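Home | Archive | Subscribe | Search lists

Cotow Collectors mailing list

Subject: Re: Varkilum wave two, and shelf room

Jui-lin Tsao wrote:
> Has anyone had word on the second Varkilum wave? Zamora took
> my order for the Ganenari figures in July and I've heard nothing.
> Also, is the big dragon too tall for a normal shelf?

Hi Jui-lin,

Zamora answered me this morning. The wave has 11 figures, and 5 of them are repaints from the first game. The run of the grey archer is 400 pieces, all numbered on the foot.

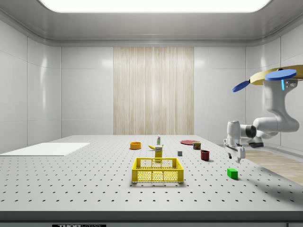 Shipping and boxes

Parcels go out in the order people paid. Mine is number 855 in the queue, so I'm not expecting it soon. The new boxes have a flap at the back and you can get the figure out without cutting the tape.

If you want to change your address, write to them before your parcel is packed — they won't redirect it afterwards.
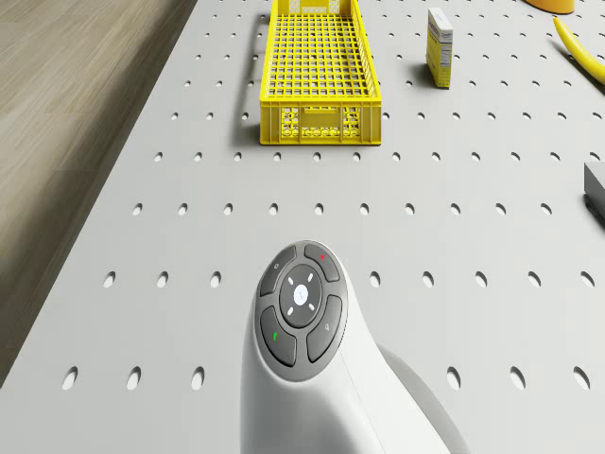
Loose figures from wave one are still turning up at swaps, mostly without their stands. I keep the spares together and bring them along. An open yellow basket like the one in the picture, with lattice at the end, would do for carrying them, but I'd line it first so the small swords don't poke through. Check the left wrist on the Ganenari captain before you trade for one. The early ones have a weak joint and the colour rubs off there.
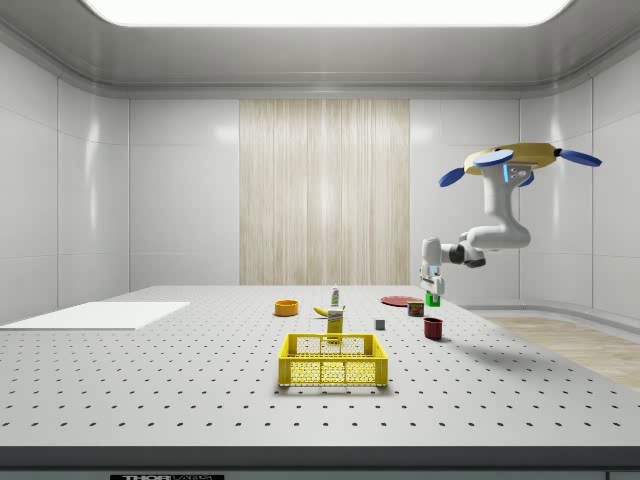
Will the dragon fit on a normal shelf?

Only with the wings folded. They come off at the shoulder if you need more room.

Hsin-yi Su

We use cookies to remember your list settings. Accept | Manage

Recent messages
Re: Repainting faded capes
Missing stands, wave one
Swap table bookings
Varkilum card inserts wanted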